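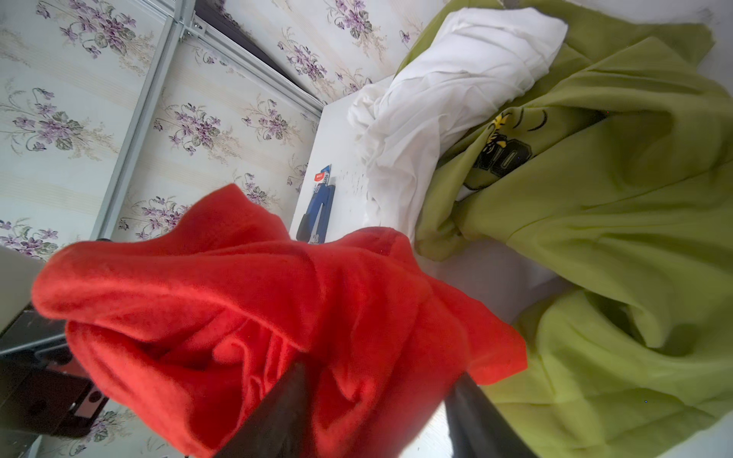
Support > Drimia > Labeling > Ticket 1702

Ticket 1702: Grasp labels say "held" for nearly every fleece attempt
Opened: 22 Nov 2021
Opened by: Kaisu Riihimäki
Component: Drimia auto-labeler, wrist camera branch
Site: Honkanen bench
Status: Resolved, left open for comments

What I'm seeing

The auto-labeler marks almost every attempt on the red fleece as "held," including attempts where the fingers only pushed into the pile and came back with nothing. The lime garment does it too, a little less often. On the thin white cloth it goes wrong in the other direction: good grasps get marked "empty."

This matters a lot for us because the policy trains on these labels. It has learned that shoving the fingers into something thick and fuzzy is a great idea, and it does it with real commitment.

I hand-labeled 121 clips from the wrist camera and compared. The labeler disagreed with me on 48 of them. I went through the disagreements twice in case I was the one getting tired, and I changed my mind on none.

Setup

Two-finger gripper, camera on the wrist, fabrics in a heap on the white tabletop with some ordinary desk stuff left among them (the stapler is supposed to be there, please don't tidy it). Zulley records the camera, the finger gap and the arm pose. Labeling runs overnight on Kener. Default Drimia config apart from the lift height, which I set to four centimeters.

Log

Entry 1
Started with the obvious suspect, the finger gap threshold. Drimia calls an attempt "held" if the gap stays above a fixed value after the close command. Plotted the gap by fabric. The fleece attempts and the white cloth attempts hardly overlap! A fold of fleece caught by its very edge keeps the fingers further apart than a solid, well-centered pinch of the thin cloth. So there is no single threshold that can work for both. I tried five of them anyway and the best one just traded fleece errors for white cloth errors.

Entry 2
Tried a threshold per fabric. The numbers look better, and I don't want it. The whole point of the study is mixed heaps, and the labeler would have to know which fabric it grabbed before it could tell whether it grabbed anything. When the fingers come down where two fabrics meet, it could be either one or both. Reverted.

Entry 3
Looked at how the gap signal behaves over time. Fleece springs back slowly, so the gap keeps shrinking for a while after the close command is done. The labeler samples it once, right at the end of the close. For an attempt where cloth slides out later, that sample is taken too early to know anything.

Moved the sample to the top of the lift. Disagreements went down, mostly on fleece, and the white cloth didn't budge. Better, still nowhere near usable.

Entry 4
This is the part I'm excited about. During the lift the camera moves with the fingers. Anything that is held moves with the camera too, so it stays put in the picture. Everything left on the table drifts and shrinks. I had been staring at these clips for days and using exactly that cue to hand-label them without noticing.

So the new test is:
- take a small patch right between the fingertips, at the end of the close
- follow that patch through the lift
- also follow a handful of points on whatever is farther away
- if the patch stays still while the far points move, label it "held"
- if both move together, label it "empty"
- if the far points can't be followed, label it "unsure" and leave the attempt out of training

No training, no fabric names, no gap threshold at all. It took one afternoon to write, and I spent half of that on the file reader.

Entry 5
First full run on the hand-labeled clips and it was terrible. It called nearly everything "empty." I was pretty deflated for an hour or so.

Then I drew the tracked points over the video and it was clear right away. The patch was sliding before the lift had even started. Zulley stamps the camera images when they are written, and the arm pose when it is measured, so the two streams are offset. "End of close" in the pose log lands on an image where the fingers are still closing, and of course the fabric is moving then, it's being squeezed.

Entry 6
Fixed the offset. I used the fingers themselves: they show up in the image, so I can find the image where they stop moving and line that up with the moment the gap reading goes flat. This gives an offset per recording session. It stayed nearly the same within a session and changed between sessions, so don't hard-code it.

Reran. Three disagreements left, down from 48. I watched those clips so many times I can draw them from memory. In two of them, the fingers have a fold of fleece that is still lying mostly on the table, so the patch stays put at first and then creeps. In the third one the fingers caught the white cloth and the sweatshirt together and dropped one of them. Was that held? I said yes, the labeler said no, and I think the labeler has a case.

Entry 7
Checked whether bright, plain fabric breaks the tracking. The red fleece worried me most, with so little pattern to hold on to. It does fine. The nap and the creases give enough texture at this distance. The real trouble is the bare tabletop: when the far points land on smooth white they wander all over the place. I now pick the far points by contrast, and they end up on fabric edges, on printed graphics, on the stapler, on the flowered wallpaper behind the table. The wallpaper is fantastic for this. I take back everything I said about it in September.

Entry 8
Relabeled the full set on Kener, all 1049 attempts. Finished overnight with no crashes. I checked the ones marked "unsure" by eye and leaving them out looks right, since the view in most of them is pretty much filled by fabric and I couldn't decide either without seeing the next attempt.

Retrained the policy with the new labels and nothing else changed, same seed, same schedule. The shoving is much rarer on the bench. It now goes for raised folds and tends to come in across them. I haven't run enough trials to put a number on that, so please don't quote me yet. It is a joy to watch, though, after weeks of the other thing.

Resolution

Cause 1: a single finger gap threshold can't separate held from empty across fabrics of different thickness.
Cause 2: the gap was sampled too early for slow, springy fabric.
Cause 3: image and pose timestamps in Zulley are offset, and the offset changes between sessions.

Fix: lift-and-track labeling (merged, off by default), per-session offset from finger motion (merged, on by default).

To turn it on, set the label mode to "lift" in the Drimia config and rerun the labeler on your recordings. You don't need to record again, as long as your attempts include a lift. If yours go straight sideways after the close, I don't know what happens. Somebody try it!

Known gaps
- Heavy garments that stay partly on the table at four centimeters. A higher lift should help, untested.
- Two fabrics caught at once. Needs a decision about what "held" means before it needs code.
- A very dark fabric between black fingers. The patch finder may grab the finger by mistake. I have no dark fabrics in the set, so this is a guess.

Comments (5)

tarp_and_twine
Ran this on our towel recordings last night. The offset fix alone cleared up a bunch of things we'd been blaming on the gripper. Thank you!!

m.oduya
Does the patch size matter? Ours is a narrower gripper and the default patch covers part of the fingers.

Kaisu Riihimäki
@m.oduya Yes, it matters. Shrink it until no finger shows inside it at full close. If finger pixels get in, they never move and everything comes out "held," so you'd be right back at the top of this ticket.

foldline
On the two-fabrics case, we label by what's still in the fingers at the end of the lift and ignore what fell. Simple and it trains fine. Would love to compare on your third clip if you can share it.

benchrat
sideways pulls: tried it. far points move fine but the held cloth swings and the patch goes with it. half my good grasps came out empty. slower pull helps some

Contact the Drimia maintainers | © 2021 Drimia project | Back to top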